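Work diary, August 2021

Back on the grasp planner after two days of meetings.

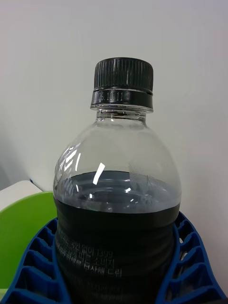
The pose estimator is still the weak part. I ran the log from last night through the Colombo build again and the depth on clear plastic comes back full of holes. The wall behind gets read as the bottle, so the estimated center lands too far back and the planner asks for a reach that makes no sense. The dark liquid is a help in one way. The segmenter picks it up well from the wrist camera and gives me a solid blob to work with. The shoulder and the neck it mostly misses. The black cap it finds fine.

So I stopped using raw depth for the bottle class. I take the mask of the cap and the mask of the liquid, fit one vertical axis through both, and get the distance from the known cap width. It is crude. On the replay set of 1,819 frames the axis held steady except for 34 frames, nearly all of them with a bright reflection across the liquid surface, which splits the mask in half. I added a step that joins the halves if they share an edge curve. Have not rerun the whole set yet.

Second thing was the finger controller. The fingers curve along the bottle and the motor position tells me very little once they do. I had the close command ending on position. Changed it to end on current, with a position limit as backup. Had to lower the closing speed too, or the current spikes at first contact and it stops early.

Spent too long on a bug in the Skutix bridge. Timestamps from the wrist camera were in a different clock from the joint states, and the transform lookup quietly used the latest one it had. I put the same workaround in back in January, for the Anberg arm, and never moved it into the shared package. It is there now, with a test.

Drirance want the planner config frozen by the end of the month. I would like the liquid mask fix in before then. The green container can stay in the collision map as a plain cylinder.

Tomorrow: rerun the replay set, then 2 hours on the release notes.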